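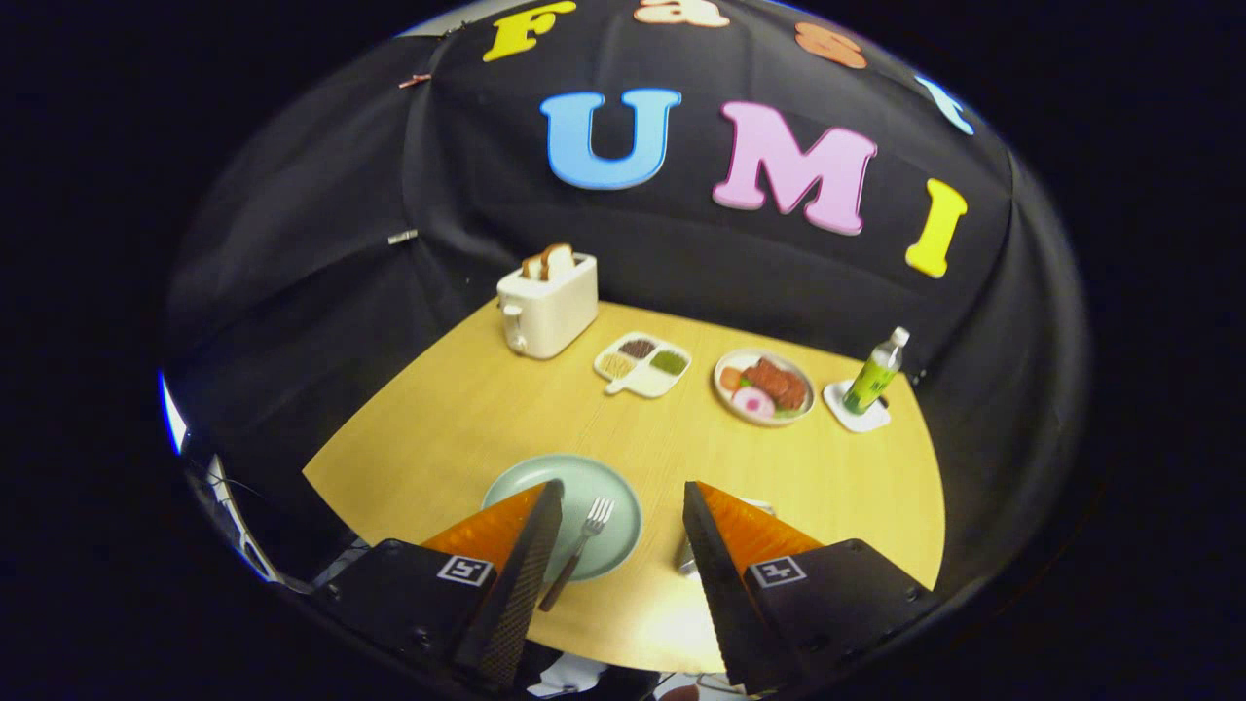
Slide 4. Table setup, toy toaster + play food, gripper over the teal plate.

Budget bit, keep it quick. Two quotes in: Wirnano 292 per finger set, Lunde 164 but no spares. Say we want 23 sets. Hugo Sabatier will ask about shipping, answer = not included, sorry Hugo.

Props: cap at 400, toys are fine for now. Backdrop cloth seperate line.

Jorkby arm - wait til September. Dont promise Trodstead a date. Then questions.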